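Workshop tips: recording household tasks for a learning arm

These notes are for people who record demonstrations on household jobs: flowers, cutlery, folding, jars. They come from running the bench at Bedadine and from letters sent in by readers. Most of the tips cost nothing. A few need a roll of tape and a damp cloth.

Before the first take

Wipe the table and let it dry. Crumbs and fingerprints are hard to see from above and show up badly in the side view, where the light comes across the surface.

Decide what counts as the start and what counts as the end, and write both down on a card. For the vase task our card reads: start with one stem lying on the table, end with the stem standing in the vase and the gripper clear of it. Before we had the card, two operators were stopping at different moments, and 59 takes had to be trimmed by hand.

Do three or four practice runs with the recorder off. The first runs of the morning are always jerky. Delete them if you recorded them by mistake.

Choosing and looking after props

Artificial flowers are better than fresh ones for this work. They keep their shape, don't drop pollen and can be handled all day. Buy more than you need from the same batch. Leaves bend over time, and a stem that has been squeezed in the same place too often will kink.

To straighten a bent stem, hold it in warm water for a minute, pull it straight and lay it flat under a book. Don't use a hairdryer. It makes the leaves curl, and you won't get them back.

Clear vases are awkward. The rim is hard to pick out, and a patterned one throws small bright spots that move when the lights change. Don't leave them out, though, as real homes are full of clear glass. Record the task with a plain pottery vase first, get your operators comfortable, then bring in the glass. Put a small disc of non-slip mat under any vase that is light enough to tip.

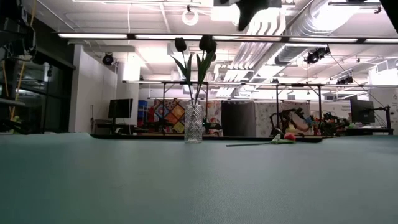 Should the loose flower be put back in exactly the same place before each take?

Move it a little every time. If the flower always starts on one spot, the system learns the spot and goes there even when the flower is somewhere else. Shift it by a hand's width, turn it, and now and then lay it with the bloom facing the other way. Keep it within comfortable reach of the arm, and save the hard corners of the table for a separate session.

Working at the controls

Slow down just before the grip and just before the stem goes in. The long move in between can be quicker. Dwynwen Lougher, who trained most of our operators, tells them to pause for a breath above the rim — long enough to see where the end of the stem is pointing.

Grip the stem low enough that the flower head doesn't swing, but leave enough below the fingers to reach into the vase. With our tulips that means just under the leaves.

If you miss, don't stop the recording straight away. Back off, line up again and finish the job. A take with a clean recovery in it is useful, and we label those "R" so they can be found later. If the vase goes over, stop and throw the take out.

Change operators every 33 takes. People get careless after that, and everyone has their own way of approaching the rim, so the mixture does the set good.

Labels and filing

Write the label straight after the take. Leaving it to the end of the session saves no time and causes most of the mistakes. We use a short line: task, prop, operator's initials, result.

Keep the failed takes in their own folder. We used to delete them, then wanted them in May when the Stestarby set was being checked.

Copy everything to a second drive before you go home. Check that the last file opens.

When to stop

Our vase set was closed at 333 good takes. The last stretch added little, as everyone had settled into the same few movements. Changing the vase, the stems or the height of the table did more than another afternoon of the same thing.

From readers

Remo Gasser writes that he marks the edge of the usable area with low-tack tape during setting up, then peels it off before recording so it doesn't end up in every take. He keeps a paper plan of the table with the corners measured, which lets him put the tape back the next day.

Another reader asks how to stop stems rolling. Press the leaves out to either side before laying the stem down. If it still rolls, choose one with broader leaves.

For cutlery takes, see the page on drawers and trays. Jar lids have a page to themselves, with a note on cleaning the finger pads after anything greasy.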